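Prollum amplía su servicio de préstamo de álbumes ilustrados para primera infancia

Plellard, diciembre. Prollum incorpora 427 álbumes ilustrados a su fondo de préstamo para escuelas infantiles y ludotecas. La ampliación comprende títulos en varios idiomas, entre ellos ediciones en lenguas asiáticas, y se distribuirá en lotes de 19 ejemplares.

Cada lote se entrega con una ficha de control en la que el centro anota el estado de cubierta, lomo y esquinas a la recepción y a la devolución. Las esquinas se revisan una por una, con el libro inclinado y fuera de la estantería. Los arañazos superficiales en cubiertas satinadas no se consideran daño y no generan cargo.

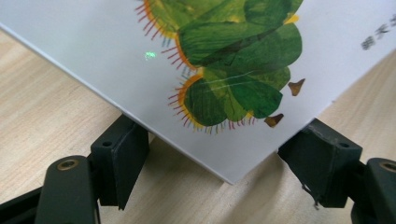

Los ejemplares con despegue de lomo o pliegos sueltos pasan al taller de Bouchard, que asume la reparación en un plazo de 2 semanas. Durante ese periodo el centro recibe un título equivalente por edad y formato.

El transporte se realiza en cajas Binov con separadores verticales. Los libros viajan de canto, sin bandas elásticas ni adhesivos en contacto con la cubierta. La limpieza entre préstamos se efectúa con paño seco de microfibra.

El servicio atiende en la actualidad a 80 centros. Las solicitudes de lotes para el segundo trimestre se tramitan en la oficina de Prollum en Plellard, en horario de 9.00 a 14.00.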